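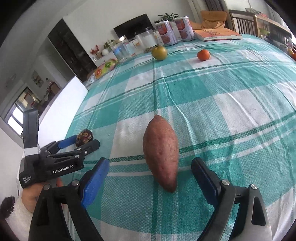
Equipment planning: what to put in the January request for hand-held grippers

Home | News | Equipment | Budget notes | Archive | Contact

August 10, 2025

Requests for next year's equipment budget open in January. Several groups plan to ask for hand-held grippers for recording manipulation tasks, and the requests seen so far list the unit price and little else. The notes below cover the other lines. They are based on the purchases made for the Lepik kitchen-task work and on the quotes received from two resellers, Mumurent and Lindier.

Order in pairs

A single gripper is enough for pick-and-place work with small, firm objects. Tasks such as peeling, opening a jar or holding a bag while filling it need both hands, and most of the household tasks on the Lepik list fall in that group. Budget for 2 units per operator from the start. Adding the second unit later has cost more each time, as the supplier treats it as a new order with its own shipping and setup fee, and the firmware on the two units may not match on arrival.

Where two operators share a pair in shifts, one pair is acceptable for a pilot. It is not acceptable for a full recording schedule. Charging and data transfer take the units out of use between sessions, and the second shift starts late.

Jaw pads

Treat the pads as a consumable. The blue pads on the grippers wear faster on rough produce than on cans and glass. Sweet potatoes and other root vegetables are the hardest on them, with pitted skin and grit left in the surface. Fruit with a smooth skin causes little wear. If the task list leans toward vegetables, move the pad allowance up and say so in the request.

The Fuken stock list carries 12 spare pads for the current year. Three were left at the last check. For planning, use 12 again for each pair in regular use, and order them with the grippers so that they come from the same batch. Pads from different batches have differed slightly in thickness, enough to need a new zero position for the jaws.

Quotes vary in what they call a pad. Mumurent sells the pad alone. Lindier sells the pad already fitted to a finger, at a higher price, and the finger is replaced as one part. The second option saves bench time but leaves a box of used fingers with nothing wrong with them. Either is allowed. State which one is being priced, or the two quotes cannot be compared.

Screws and tools

Pad and finger changes need the correct driver. One driver is supplied with each pair and it is usually the first thing to go missing. Add a second driver and a bag of spare screws. Both are low-cost items and can go under workshop sundries.

Objects and table setting

Props are often left out of the request and then paid for from petty cash. This makes the real cost of a task hard to find later. List them as their own line, split in two:

- Durable items: cans, jars, boxes, books, tablecloths, bowls. Buy once and replace on damage.
- Fresh items: fruit and vegetables. Price by the week for the full recording period.

The allowance used for fresh items in the Lepik work was $273 for the recording period. It covered sweet potatoes, apples, pears and mandarins. The amount was enough, though the mandarins had to be replaced more often than planned after repeated handling. A group working with softer produce should ask for more.

Patterned tablecloths are worth a small extra sum. Recordings made only on a plain surface have been of limited use when the work moves to real homes, where there is a patterned cloth and a row of containers at the back of the table. Two or three different cloths are enough for a first set. They should be large enough to hang over the edges so that they do not slide when an object is dragged.

Rooms

A furnished room costs more per day than a bench in the lab, and the difference should be justified by the task. Kitchen and dining tasks qualify. Sorting and packing tasks do not in most cases.

When a room is booked, check the following before the rate is agreed:

- Daylight from windows. Strong light from one side changes through the day, and blinds may be needed for tasks that are repeated across several hours.
- Clear glass in the working area. It is a useful object class, but it should be there by choice and logged.
- Chair and cabinet positions. The operator needs space to step back with both arms extended.

Storage and transfer

Recording two grippers at once doubles the volume of a single-gripper session. Requests for a pair with storage sized for one unit will be returned. Include local drives for the recording period, one backup copy, and the share of network storage for the final set. Drives already bought under another project may be listed at zero cost if that project has closed.

Transfer time is a staff cost. It has been left out of every draft so far. Put it under technician hours together with labeling checks.

Repair and downtime

Neither reseller offers a loan unit during repair as part of the base price. Lindier will quote for it as an extra. Mumurent does not offer it, but its turnaround on the last repair was shorter. For a schedule with fixed end dates, the loan option should be priced and the decision noted in the request, whichever way it goes.

Drops are the usual cause of repair. Wrist straps are inexpensive and should be fitted to each unit. Damage from drops has not been covered under either warranty.

Layout of the request

Use the standard form and keep the lines in this order: grippers, pads and fingers, tools, durable props, fresh props, room, storage, technician hours, repair. Leave a line at zero if it does not apply - do not delete it. Quotes must be attached for the grippers and the pads. All other lines can be estimated from last year's figures.

Groups that share equipment should send in 2 forms, one each, with the shared items listed on only one of them and the other form pointing to it. The Fuken stock list will be updated before the forms go out, and spare parts already on the shelf should be subtracted from the request.

You are receiving this newsletter because you signed up for equipment updates. Unsubscribe | Change your preferences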